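SWAP TABLE NEWS

Quick one from me this month, am typing with one hand and eating a sandwich with the other. Sorting for the Zenstead swap table is under way. The green table is out, stuff is landing on it faster than I can write tags. Doors open 10 sharp on 30 Jul 2021, side entrance, same as in June.

First off, the small gadgets. More of these than usual. There's a white hand-held thing with a wide round head (no label, no instructions, if you know what it is please tell Nyokabi), a white folding phone stand, and a couple of long boxes nobody has put a name on yet. 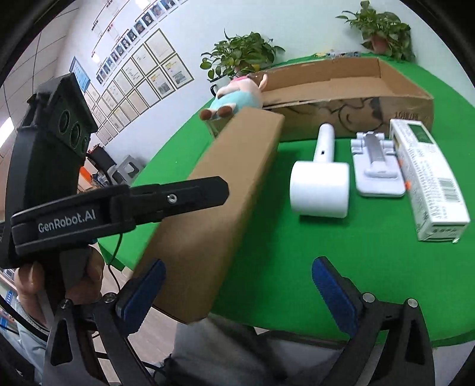
Phone stand and friends, still waiting for tags.

The phone stand folds flat, so good for a desk drawer or a suitcase. Ngân has asked for first look at it and I said no, same rules for everybody, you wait til the doors open. Sorry Ngân.

Please, please write on your boxes. A strip of masking tape and a marker is plenty. Last time Eliseo carried a plain brown carton home thinking it was curtain rods and it was somebody's poster tubes. Took us 2 weeks to sort out who had what. If it came in its own carton, bring it in the carton, people like that.

Flat trays and shallow boxes are welcome too, we use them for cables and other little bits that roll off. Leave them on the table or hand them to Sơn.

Toys next. We said no soft toys in the spring and then everyone brought them anyway, so fine, soft toys are back on. Clean ones only. First in is a pink pig with a bright pink snout and a turquoise lower half, brown feet, arms folded on his chest like he's waiting for a bus. Mariann wants him to go to a kid and I agree.

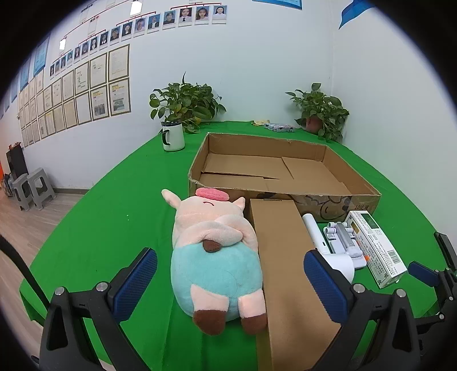 WHAT TO BRING, WHAT TO LEAVE HOME

Yes: small household things, stands and holders, toys, craft supplies, books if you can carry them back again.
No: mattresses, paint, anything with a cut cord.
Maybe: lamps. Ask Sơn first.

Limit is 10 items per household. Drop off with Mariann the evening before, or bring it with you in the morning if your early. Leftovers go home with whoever brought them, we dont have the closet anymore.

Still need two people for tags and one for the door. Reply to this email or grab Nyokabi.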